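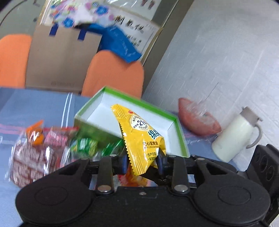
A reader on the talk page says I've undersold the Niline Lodge and that it's the best early house in the game, because you can fast travel straight to the door. Fair point, and I've moved it up the article. I still think most players should buy in Wiltstead first, though, so let me go through the town properly.

Wiltstead is the second town you reach on the main road, right after the toll bridge, and it's where the game lets you own property for the first time. The house is called Long Cottage (it's on Long Street, the cottage itself is tiny) and it costs 435 crowns. You buy it from the clerk in the town hall, who is only at the desk from 8 in the morning until the bell rings at noon. After that you'll find the clerk at the inn eating soup, and the dialogue option for the deed won't show up at all. I spent a whole evening thinking my save was broken!

You also need a reputation of 4 in town before the clerk will sell. The quick way to get there is the miller's quest chain – fetch the sacks, chase off the crows, settle the fight over the ditch. Don't pick the option where you keep the sacks. You get a bit of flour you can't sell for anything decent and the miller won't talk to you again until the next chapter. 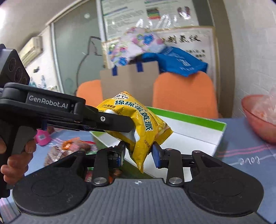

Once you have the deed, the cottage comes with a bed, a chest and a fireplace, and that's it. The chest is safe from day one, so go ahead and dump your ore in there. Upgrades are sold at the general store across the street, and there are five of them: kitchen, study, cellar, garden and wall hangings. I'd get the cellar first. It opens up the brewing bench, and early on that bench earns more than any quest in the area. The wall hangings do nothing that I can find, but they're cheap and they do make the place look lived in.

The garden is a bit odd. It has four plots, and anything you plant only grows while you're away from Wiltstead, so sleeping in the cottage for a week won't help you. Walk out past the toll bridge, do something else, come back. Silverroot does well there. Marsh mint doesn't grow at all, even though the store will happily sell you the seeds.

There's one bug worth knowing. If you buy the study before you've visited Grolham, the bookcase can block the cellar hatch. Reloading sometimes fixes it. If it doesn't, go to Grolham, talk to the gate guard and come home again, and the bookcase should be back against the wall. I've had this happen on two characters out of the five I've played.

As for how Long Cottage stacks up against the Niline Lodge – the lodge has the better travel spot and a nicer view of the lake, but it has no cellar and no shop within walking distance, so you're hauling everything. If you play a light character who mostly sells jewelry and scrolls, go with the lodge. If you brew, cook or hoard (I do all three), stick with Wiltstead. You can own both later on, and the game doesn't charge you any upkeep on either one.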